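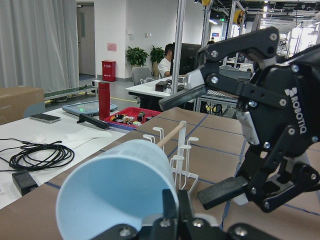 A plastic cup, a mug rack and a Robotiq gripper. Putting the dishes away, robot style.

3/17/24

I have been wanting to write about chores for months, and the thing that finally got me to sit down was a mug rack. You know the kind, a little tree with arms that you hang your cups on to dry. I own one. I have hung thousands of cups on it, half asleep, while talking to somebody in the next room, and I don't think I gave a single one of them any thought.

Now try explaining it to a machine!

I've been reading up on this and pestering people who know more than I do, mainly Dilani Navaratnam, who used to work on packing lines in Mindosthorpe and now spends her days getting robot arms to pick things up. I asked her which household job she'd hand over first if she could. I was expecting vacuuming or laundry. She said hanging cups, and she said it with real feeling. Then she talked for twenty minutes and I took notes on the back of a gas bill, so what follows is mostly her, filtered through me.

First, the cup. Cups are thin. Squeeze a plastic one a little too hard and the rim goes oval, and an oval rim doesn't go where you thought the rim was going to go. Squeeze too lightly and it turns in your grip. You and I fix that without noticing -- a bit more thumb, a bit less finger -- and we do it by feel. Plenty of robot hands have very little feel, or none. They go by what the cameras tell them and by how hard the motor is pushing back.

Then the turning. A cup standing on a table is easy to grab. A cup that has to end up on its side, or upside down, or at a slant so it'll slip over a peg, means the arm has to swing its whole wrist around, and sometimes the wrist runs out of room. So you put the cup down and grab it again from another side. Or you pass it to a second hand, if you have a second hand. I watched my own hands do the dishes that night and was amazed how often I swapped. Left, right, left, back to right. I'd have told you I was right-handed and that was the end of it.

And then the rack itself, made of skinny rods with gaps between them. Dilani says skinny things are rotten for cameras that measure depth, and shiny or see-through things are worse. A white rod against a pale wall can more or less vanish. If you nudge the rack with the cup, the rack scoots, and now your peg is somewhere new. A person just chases it. A machine has to look again, and a slow one will look again very slowly.

So, can they do it yet? I'd say yes, sort of, and that excites me more than it probably should. My friend Manolis Stefanou rolls his eyes at this. He runs the finishing shop at Pullent, where they have had arms loading and unloading parts for years, and his view is that a machine that does a job most of the time is a machine that makes work for somebody. He gave me a number I keep chewing on. One of his cells ran 2,408 parts in a row without anyone touching it. Same part, same tray, same lighting. "Now move the tray an inch," he said, "and see how clever it is."

Fair enough, but a kitchen moves the tray every day! That's why I find the cup business so interesting. The shop floor solved its chores by making the world hold still. The people working on household stuff don't get to do that, so they go at it the other way and try to build something that can cope with a mess. A lot of that work now is showing the machine the job over and over with small changes: the rack turned a bit, a different cup, the cup farther off. Josphat Muli, who reads this blog and writes me very long emails (keep them coming), did a stint guiding an arm by hand through this sort of thing and told me he did 476 runs of one task in his first stretch. He said that somewhere in there his own way of picking up a cup changed at home. His wife noticed before he did.

I asked him what it took for the arm to get decent and he said 2,000 good runs wasn't enough for the one he was on and 3,000 was starting to look like something. Other setups need far fewer, he says, and it depends on so many things that he wouldn't want me to quote him. Sorry, Josphat.

What I'd want from one of these at home is pretty modest. I don't need it to be quick. If I go to bed with a full sink and come down to full cupboards, it can take all night over it. It does need to not break the good mugs, and it needs to know when it's stuck and stop, which Manolis says is the part the brochures skip. He's had arms push on a jammed part until something gave, and I would rather that something wasn't the mug my sister brought me from Comano.

Towels and fitted sheets I think are a long way off. Wiping a table, closer than people suppose. Loading a dishwasher is in the same family as the rack, lots of slots and lots of odd shapes, and I'd love to hear from anyone who has seen it done well with forks. Forks worry me.

I'm hoping to visit a lab in June and watch some of this for a few hours, and I'll bring my own mug rack along if they let me. Ffion Yorath has already bet me a lunch that it drops the first cup. I took the bet.

Search this blog
Type and press enter

Recent posts
The dishwasher fork problem, part one
A morning on the line at Pullent
Teodoro Cuesta on fixing old sewing machines
Why I gave up on my robot mop
Notes from the Mensah tool swap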